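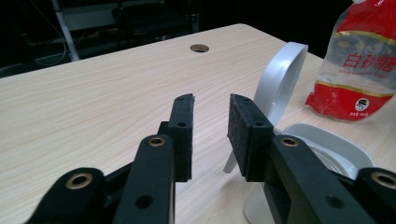 About Us

Who We Are

Carkside makes and refinishes tables for homes, schools and small offices. Nuala Fahy and Aidan Madigan started the company with one rented bay and a secondhand panel saw. We now have a crew of six and a shop at 253 Driltlow Road, where the cutting, finishing and packing are done under one roof.

Most of our orders are for tabletops. People often have a base they like and a top that has seen better days, or they bought legs on their own and need something to put on them. We make tops to size, and we also sell complete tables.

Our Finishes

The pale beige top with fine horizontal streaks in tan and cream is the look we get asked for more than any other. It goes with white walls and with darker floors, and it doesn't make a small room feel heavy. We also offer a mid brown and a near-black. If you are matching furniture you already own, ask for a sample before you order. Colors on a screen are not reliable, and a sample costs you only the postage.

Grain runs the long way on a rectangular top unless you tell us otherwise. On square tops, please mark the direction on your order form. We call to check if it's left blank, and that can hold up the job.

The Tano Table

Tano is our own line. It began as a worktable for a school art room and is now sold in three lengths, all with the same legs and the same top. The legs unbolt for moving. Replacement bolts and feet are kept in stock, so please don't throw out a table over a missing foot.

Care

Wipe the top with a damp cloth and dry it afterward. Use a mat under hot pans. Skip scouring pads and anything with bleach in it.

Visiting the Shop

The front room is open from 9 a.m. to 4 p.m. We close for two weeks in July. Parking is behind the building, past the Dal Bello warehouse, and there is a ramp at the side door. Bring your measurements and, if you can, a picture of the room.

Aidan handles custom sizes and repairs. Nuala handles school and office orders, including delivery dates. For either of them, call the shop and ask for extension 20.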